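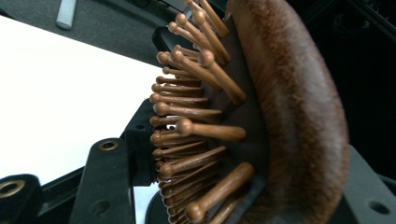 3.2 Grooming items and where they end up

Hairbrushes were the most misplaced item in the Prendau homes. Of 78 households keeping the storage diary, 27 had no fixed spot for the brush at all. Bathroom shelf one morning, couch arm the next, then a coat pocket. Combs did a bit better. We did not code hair ties (too many, see Section 5).

Brushes with wooden pins set in a cushion pad got their own code, WP. Ball tips on the pins, rounded back. People treat them differently from plastic ones: they don't like them lying on the pins, and they don't like them in a drawer with keys and coins. Diaries mention scratched finish, bent pins, lint in the pad. Also price, though we did'nt ask about price.

The commonest fix was a borrowed container. Mug, jar, desk organizer. Pen cups came up again and again in the June round, mostly from homes where somebody got ready at a desk. Handle down, head up, pins clear of everything. Small footprint. The mesh kind lets you see the handle through the side, and two diaries mention this as a plus. Main complaint was tipping, with the weight of the head sitting above the rim.

Figure 4. Wooden hairbrush with its handle in a black wire-mesh pen cup, white tabletop.
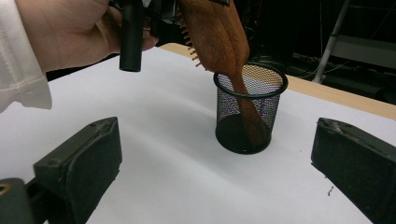 Osaze Wike objected at the Grosten workshop that a cup on the table is only storage if the brush goes back in it, and that the diaries can't tell a habit from a one-time tidy-up. Fair point. We re-read the WP entries with that in mind and kept a container as "fixed spot" only where it was named on 17 or more days. This moved several homes back to the no-spot group, and teh totals given above are the corrected ones.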